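Sumach Boards > Home and Workspace > Storage and Tidying

Thread: Best way to keep braided cables bundled?

Started by stutside_lass

I've got a box of leads that I use for a shared workroom and I'm trying to get it into some kind of order before we move rooms at the end of March. Most of them are the woven sort, with the fabric sleeve over the top. They don't behave like ordinary rubbery cable. If I wrap them in a round coil they spring open, and if I fold them they look neat for an hour and then slump.

At the moment they live in a deep plastic box from Zein and every time I want one I end up lifting out the lot. I'd like each one to be its own bundle that I can pick up with one hand.

Budget is small. What do people use?

Reply from marrowfat

Hook and loop straps. Buy a roll, cut to length, done. I've used the same ones for 4 years and they still grip. Put a bright colour on anything you need to find quickly. Mine are red for extension leads and yellow for network.

Don't pull them tight. The strap only has to stop the thing from unrolling.

Reply from pegboard_dan_no_more

Agree with straps but I'd add that you should attach the strap to the cable itself, near one end, so it stays with it when you undo it. Otherwise you finish up with a drawer of straps and a box of loose cables, and you're back where you started.

Also don't fold. Coil. Folding puts a sharp bend in the same place every time and the wire inside goes. I've lost two phone chargers that way.

Reply from Tilly_Bracket

I fold all of mine and haven't had one fail. It depends how you do it. If you leave a soft loop at each end and don't crease it, the bend is no tighter than it would be in a small coil. A folded bundle also stacks. Coils roll about and catch on each other.

For braided ones I go back and forth in lengths about as long as my hand, then strap the middle. The weave holds the strands against each other better than smooth cable does.

Reply from pegboard_dan_no_more

The weave hides the damage, that's the problem. You can't see a kink under the sleeve.

Reply from Tilly_Bracket

You can feel it though. Run it through your fingers when you put it away.

Reply from stutside_lass

Thanks all. I had a go this morning with what was on the table. The green and black one is folded in Tilly's style and there's a looped bundle with a red strap as marrowfat said.

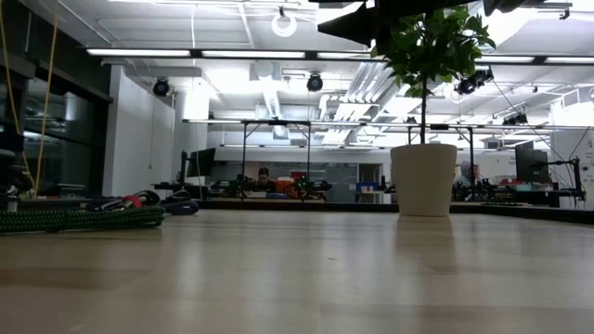
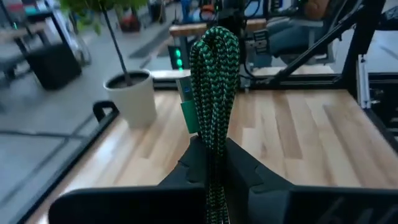 I think I prefer folding for the long ones. The trouble is what to do next. They can't stay out on the table, as it gets used for other things, and I don't want to put them back in a deep box. I was wondering about a shallow drawer unit or a row of hooks.

I haven't got straps on everything yet. Do people strap short leads as well, or is that overdoing it?

Reply from marrowfat

Strap the short ones too if they have to share a box with long ones. A short lead with a loose end will work its way through everything else.

If they get their own compartment, don't bother.

Reply from greyoak

Hooks are good for the ones you use daily and bad for everything else. I put up a rail of them and within a month there were three things hanging from each hook, so to get at the back one I had to take off the other two.

I changed to shallow trays. Mine are the Dremen ones, the low version with the cut-out at the front. One type of connector per tray. USB in one, power in another, anything odd in the bottom one. I wrote the labels on masking tape and they've stayed put.

Measure your shelf first. The trays come up wider than you'd think once you add the lip, and I had to send one back.

Reply from hobnail

Has anyone tried toilet roll tubes? My mum kept all her leads in them, stood up on end in a shoebox. Costs nothing and you can write on the side. A folded bundle slides straight in.

They do go soft after a while, but you've always got more.

Reply from pegboard_dan_no_more

Tubes are fine for thin leads. A thick braided one won't go in without forcing it, and then you're bending it tighter than ever.

Reply from hobnail

I didn't say force it.

Reply from Tilly_Bracket

For the fat ones you could use the wider cardboard tubes that wrapping paper comes on, cut into sections with a bread knife. Sand the edge or it sheds bits everywhere.

Stutside_lass, before you buy anything, sort out what you need to keep. When I did ours there were 43 leads in the cupboard and more than half fitted nothing we owned. I tested the ones I wasn't sure of, put the good spares in a bag for the repair café and took the dead ones to the small electricals bin at the tip. The rest fitted in one tray.

Reply from marrowfat

Seconded on having a clear-out. I'd keep 2 spares of anything in regular use and let the others go.

Label both ends on anything longer than your desk. You'll want it when you're on the floor trying to work out which plug belongs to what. A bit of white tape folded over like a flag is enough, and you can write on both faces.

Reply from greyoak

On braided cable, tape leaves a sticky ring when it comes off and then fluff gets in it. I use a paper tag on string for those. Or put the label on the plug housing where it's smooth.

Reply from stutside_lass

Good point about the tape, I've already got one that's gone like that. Does anything shift it?

Reply from greyoak

Washing-up liquid on a barely damp cloth, with the cable unplugged, then leave it out overnight. Keep well away from the connector. It took me a couple of goes.

Reply from stutside_lass

Right, I'm going with trays, folded bundles for the long ones and a strap on each. I'll go through the box first and see what's worth keeping. I've measured the shelf and two of the low trays should go side by side with a bit to spare.

Dan, I'll coil the charger leads, as those are the ones that get the most use.

Reply from pegboard_dan_no_more

That'll do me. Start the coil at the plug end and let it turn the way it wants to go — if you fight the twist it'll be in knots the next time you open the tray.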